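Zistville 布置用品售后支持 > 我的工单 > 工单详情

工单编号:1464
标题:黑幕布上的字母老往下掉,幕布靠墙那头也跟着往下坠
涉及产品:Mudis 黑色幕布(宽 238 厘米)、Grecu 可移背胶、剪好的彩色大字母
使用地点:Plitutlow 儿童活动室
提交时间:十月,上午
状态:已解决(保留追加说明)

客户留言

你们好呀!先谢谢你们上回帮我换了尺寸合适的幕布,孩子们进门看见一整面黑,都"哇"了一声,我心里挺得意的。这次来麻烦你们,是因为幕布本身没毛病,毛病出在我往上面贴的字母。我们活动室有一面墙颜色不好看,还有几处旧钉眼,所以我把幕布挂上去遮一遮,再在上面贴一行大字,胖胖圆圆的卡通字体,开头是黄色的 F,接着是蓝色的 U,颜色在黑底上特别精神。

问题是这样的:背胶按说明书用的,撕开,按住,数到 30 再松手,当时粘得好好的。第二天早上开门一看,字母歪的歪、掉的掉,有一个滑到了墙角,我趴在地上找了半天。我重新贴过,又掉。后来我把每个字母背后的胶加到 7 片,结果字母倒是牢了一阵,幕布靠墙那一头开始往下坠,上沿塌出一个弯来,看着像没睡醒的样子。我不太想用针或者订书钉,一来怕孩子碰到,二来这块布我还想留着冬天搭小剧场用。

麻烦帮我看看是胶的问题、布的问题,还是我手笨。不着急,但下个活动之前能弄好就最好啦。

售后回复(当天下午)

您好,谢谢您写得这么详细,读着就像站在您那间活动室里一样。先请您放心,背胶和幕布单独看都是正常的,我们这边更倾向于是两样东西搭配时出的岔子。Grecu 背胶是给光滑硬面设计的,玻璃、柜门、刷过漆的墙都好用,可是布面有绒毛,胶粘住的往往只是最外头那层细绒,字母一有分量,绒毛就一点点松开。您加到 7 片,粘的面积大了,分量也跟着上去,布就被往下带了。

在往下试之前,想请您确认几件小事:

一、幕布现在是怎么固定的?是穿杆、挂钩,还是夹子?
二、布挂上去以后有没有褶?字母是贴在平的地方,还是贴在褶上?
三、附近有没有门、窗、风扇、空调出风口?
四、布洗过没有?如果洗过,有没有用柔顺剂?

不用一次答全,想到哪个说哪个就行。

客户留言(当天晚上)

回来啦,今天收拾得晚,孩子们把串珠撒了一地,桌子底下、柜子缝里都有,扫了好久。我挨个儿答。

固定方式是夹子,没有杆。本来想装杆的,可是墙里头是什么我不敢乱钻,怕钻到管子。夹子是抽屉里翻出来的,有大有小,颜色也配不上套,能咬住就用了。

褶是有的,而且我是故意留的。布比墙宽一些,我又舍不得剪,就让它自己垂成一道一道的,觉得比绷得平平的好看,有点剧场的味道。字母我尽量往平的地方贴,可蓝色的 U 那里实在挪不开。

门有一扇,白色的,就挨着幕布。您这一问我才想起来,这扇门一天要开关好多回,孩子上厕所、家长来接、送点心的,都走这里。

布没洗过,柔顺剂更没用过。我就是开包以后挂在椅背上散了散味儿。

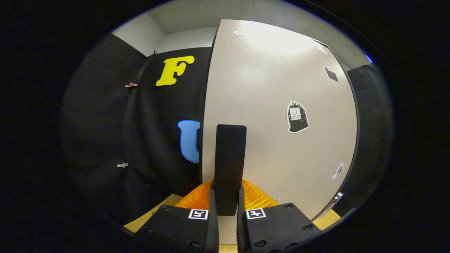 今天我先从夹子查起,趁屋里安静,搬了把凳子站上去慢慢看。幕布最上边靠墙的地方是一只深色的金属夹子,在 F 的左手边,这只咬得很紧,我用手往下拽了拽,纹丝不动。再往左是一道褶,上面夹着一只偏粉色的小夹子,高度差不多跟 F 平齐,同一道褶再往下还有一只小白夹子。这两只小的是我当初用来收褶的,挂好以后一直没动过。我现在怀疑就是它们把布往一边收,让上沿受力不匀。还有那扇白门,我站到桌子这边一看,门边正好把 U 的右半边挡住了,只看得见左边那一竖和一点弯儿。之前光顾着从正面看,没留意过它跟门离得这么近。你们觉得我是先拆夹子好,还是先挪字母好?我怕两样一起动了,回头不知道是哪样起的作用。

售后回复(次日上午)

您最后那句顾虑特别对,我们也建议一次只动一样。按顺序来,大概是这样:

第一步,先减重。请把字母从布上全部取下来,背后多余的胶撕掉。背胶拉的时候请贴着布面、顺着往下慢慢抽,别往外扯,往外扯容易带起绒毛。取下来以后让幕布空挂一个晚上,第二天早上看看上沿还塌不塌。

第二步,如果空挂时还是塌,就去松那两只收褶的小夹子。先松下面白的那只,看一眼,再松上面粉的那只。金属夹子咬得好,就让它留在原处当支点。

第三步,上沿平了以后再往回装字母。布面上我们推荐换成布用粘扣,带钩的那一面粘在字母背后,直接往布上按。Mudis 这款幕布正面稍微起绒,一般能咬得住。您手边如果有旧粘扣,可以先剪一小条在布角上试,能挂住再大面积用。

第四步才轮到 U。如果门来回开关会蹭到布,那换什么胶都会慢慢松的。往 F 那边挪一点,或者整行字一起往左平移都可以,看您哪样顺眼。

我们另外给您寄一包粘扣,不收费用。您收到之前先做前两步就好。

客户留言(隔了一天,早上)

汇报一下进展!我昨天关门前把字母都取下来了,按你们说的顺着布抽,居然一点毛都没带起来,之前我都是硬往外扯的,怪不得有两处毛毛的。字母我叠在柜子顶上,怕压坏了,还垫了一块干净毛巾。

今早一进门先抬头看:好了一些,可还有一点弯。所以只能说字母的分量占了一部分原因,不是全部。接着我松了白夹子,没什么变化。再松粉夹子,整道褶一下子散开了,布"呼"地往右滑了一截,上沿平了!我在凳子上自己乐了一会儿。

不过新的烦恼也来了。褶散开以后布就多出来一块,垂在靠门的那边,门一开就夹住布边。我来回试了好几次,每次都夹。这么一想,原来那道褶除了好看,还顺便替我把布让开了门。那我现在是把褶收回去呢,还是把布往左挪呢?

售后回复(当天中午)

太好了,这一下找到根子了。那道褶是有用的,别丢掉它,只是换个收法。您原来是从布的正面夹住两层,夹口吃得深,等于把上沿往斜下方带。您可以试试从背面收:先把布在上沿叠好一道褶,用手捏住,请把金属夹子打开,连褶一起咬进去。这样褶从最上面就开始往下垂,分量直接落在夹子上,下面自然顺着走。粉色和白色那两只如果还想用,夹得浅一些,只管拢住布,别让它们吃力。

夹好以后请先开关几次门,看布边跟门之间有没有空当。能伸进去一只手掌就够了。

客户留言(当天傍晚)

弄好了弄好了!过程比我想的费劲一点,因为一个人又要捏褶又要开夹子,胳膊举得发酸,中间还把夹子掉到柜子后面去了,拿扫帚柄拨了半天。后来我学聪明了,先在地上把褶叠好,用粉色小夹子临时固定住,再一起举上去,让金属夹子咬稳了,最后才把粉的挪回下面。给以后遇到同样情况的朋友留个记号,这个办法省力很多。

门我开关了好多遍,慢慢开、快快开、学孩子那样撞开,都没再夹到布。

字母还没贴,等你们的粘扣。黑幕布光溜溜的,今天有个小朋友进来问我字去哪儿了,我说字在休息,他很认真地点了点头。

客户留言(又过了几天,晚上)

粘扣收到了,谢谢谢谢。包装里还有一小张裁剪示意,很清楚。我做的步骤写在下面,你们看看有没有不妥的:

把字母翻过来放在桌上,背后的旧胶用手指搓干净,搓不掉的用一点点食用油,再用温水擦一遍晾干。
粘扣剪成短条,上面两个角各一条,中间一条,笔画末端容易翘的地方再补一条。
先在布角试过,按上去以后轻轻往下拉不动,往外揭才会开,这正是我要的。
F 先贴,贴在平的地方,高度跟原来一样。
U 往左挪了一拳的距离,离门远了。后面的字母跟着调了调间距,站远看还算匀。

黄色那个 F 外面有一圈深一点的边,我以前贴的时候总是把它贴斜,这次拿一根细绳垂下来比着,舒服多了。

贴完以后过了两个晚上,一个都没掉。上沿也是平的。我想这个工单可以先算解决了吧?只有一件事还想请教:冬天我要把这块布拿下来搭小剧场,粘扣的钩子反复揭下来,会不会把布面磨毛?

售后回复(次日上午)

步骤没有不妥的,用细绳比着贴这一招我们记下来了,想推荐给别的客人。

关于反复揭贴:偶尔揭几回没有关系,天天在同一个位置揭,时间长了会起小球。您拆下来搭剧场的时候,建议把字母先揭掉,揭时一只手按住布,另一只手从一个角慢慢掀。万一起了球,用衣服去毛球的小工具轻轻走一遍就可以,别用剪刀贴着布面剪。收起来时请卷着放,尽量不要折,免得再挂时多出几道硬折印。夹子夹过的地方会留浅浅的印子,挂一两天自己就散了,也可以隔一层薄布用低温熨斗带一下。

工单我们先标成已解决,追加说明的窗口会再留 30 天,有什么情况您直接在下面接着写就行,不用重新提交。

客户留言(当天晚上)

收到,卷着放我记住了,正好家里有一根以前包地垫剩下的硬纸筒,长度我明天量一下,要是不够长就两根接起来。

顺便问一句不相干的,Mudis 这款幕布有没有深蓝色的?冬天小剧场想做一个夜空,黑的也行,就是想看看有没有得选。要是没有,也不用特意回我。

售后回复(次日上午)

深蓝色目前有,宽度跟您手上这块一样,也是 238 厘米,布面稍微薄一点,白天透光会比黑色明显。您要是在晚上或者拉了窗帘的屋里用,就看不太出来。我们给您剪一小块布样寄过去,您对着灯看看再定。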